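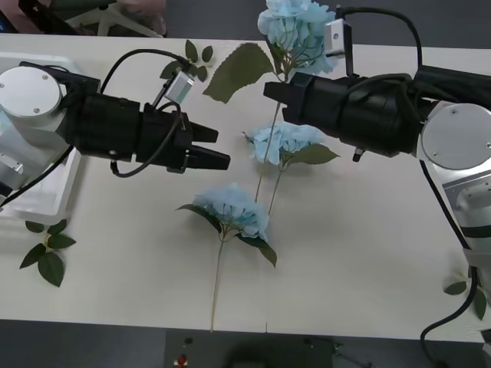 4.2 The open day at Clelterach

We took the two-arm cell out of the lab for one afternoon, 2022-03-03, and ran it in front of visitors at the Clelterach open day. The task was the flower task from Section 3: pick artificial stems from the tabletop and pass them from one arm to the other. Figure 4 shows the cell with three pale blue hydrangeas on the table and the two grippers facing each other across them.

Hydrangeas were a joy to demonstrate with. The heads are big and soft, the stems are thin, and the leaves get in the way of nearly everything, so even visitors with no background in robotics could see at once why a grasp was hard. Children in particular were quick to predict which stem the arms would struggle with, and they were often right!

Over the afternoon we logged 105 handovers under the Jaltia controller, with the table reset by visitors after each one. They laid out stems in ways we would never have thought of, crossing them or tucking a head under a loose sprig of leaves. We kept 50 of these layouts and now use them as a test set, which we call Erar.

Figure 4. The flower task. Each arm carries a small silver wrist camera above its gripper. Loose sprigs of artificial leaves lie around the table as clutter.

The most common failure was a gripper closing on a leaf along with the stem. The Akpalu planner, described next, was changed with this in mind.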